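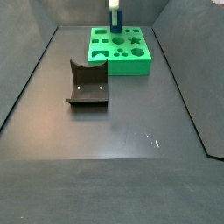 *A green shape-sorter block on a gray floor.*

I love dividends. I love them the way some people love the first tomato of the summer, and I would like more small investors to feel the same way, especially now, with bank savings rates so low that a year of interest barely buys lunch.

My first one came from Nulton, a maker of pipe fittings that almost no one outside the trade has heard of. I owned 50 shares and the payment was $22. I remember looking at the statement twice! A company had sold valves and elbows to plumbers, paid its people, fixed its roof, and then sent me a slice of what was left. I hadn't sold anything. I hadn't guessed right about a chart.

So much of what we read about the market treats it as a scoreboard. Up on a rumor, down on a headline, up again by supper. A dividend pulls your eyes back to the business itself - is there cash coming in, and do the people running the place feel steady enough to part with some of it? I find I read annual reports differently when I'm waiting on a check. I go to the cash flow page first now, and the chairman's letter can wait.

Of course they get cut. Cusedent dropped its payout this spring, and I took that one on the chin with everybody else who owned it. But look at what the cut told us. Management had been borrowing to keep the payment going, and anyone who set the dividend beside the free cash flow could have seen it back in January. I didn't look hard enough. A very high yield is usually the market telling you it doesn't believe the next payment is coming, and I should have listened.

Cordeiro is the kind I like best. The yield is nothing special, but it has raised its dividend 31 years in a row, through some truly ugly ones, and it pays out less than half of what it earns. Goldale is newer at this and I'm excited about it anyway (a grocery distributor with hardly any debt - what's not to like?).

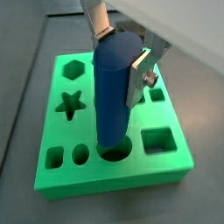

**Is $500 enough to start with?**

It's plenty, as long as your broker charges no commission and lets you reinvest the payments automatically, and as long as you won't need that money for rent.

The first few payments will look silly. Mine did, and I reinvested them anyway, and those extra shares have been paying me ever since. Start with one company whose business you could explain to your neighbor over the fence, look up how much of its earnings it hands out, and then go read last year's cash flow statement with a pencil in your hand. It's more fun than it sounds!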